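4.2 Cabin preheating and winter range

The most exciting result of the winter series came from a part of the car that hardly anyone had asked us to look at. We had set out to measure how cold mornings cut into the electric range of a small plug-in hatchback, the Jita, and we expected the battery itself to explain most of the loss. It explained a good deal less than the cabin heater did!

Each test car was parked outside overnight and then driven over the same 60 km loop, starting in town, climbing to the plateau at Larico and coming back along the river road. On half of the mornings the cabin was warmed while the car was still plugged in. On the others the driver got in, set the heater to the same temperature and drove off at once. We repeated the loop with 17 drivers, all of whom used their own car every day and knew how they liked it set up. Tires were checked before every start, and the lights and seat heating were left in the same position for both kinds of run.

The preheated cars came back with clearly more charge, and the gap opened early. By the foot of the climb, 6 km into the loop, most of the difference was already there. After that the two curves run almost side by side, and we were delighted to see how steady they stayed from one driver to the next (the full traces are in the appendix, and they are well worth a look). Three runs were dropped after the heater was switched off by hand partway through.

Short trips make the effect stronger. A driver who goes to the store and back pays the full price of warming a cold cabin and gets very few miles to spread it over. We think this is why owners so often report a winter range far below what longer road tests would suggest, and it fits nicely with the logbooks collected for us by the Timmermans dealership in March.

Figure 3. Robot arm above a gray metal bin, with its gripper lowered toward an orange plastic cup. 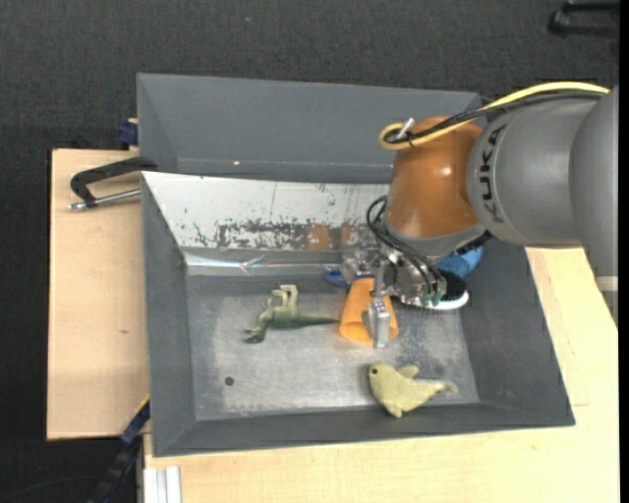

Frans Declercq, commenting on an earlier draft, objected that few owners have a charger at home, and that for the rest of them preheating simply takes the energy out of the battery before the trip begins. We agree, and we're grateful for the point. Our numbers hold for cars that are plugged in overnight. For street parking, heating the seats and wheel first and the air later looks like the better bet, and we plan to test exactly that on the same loop next winter.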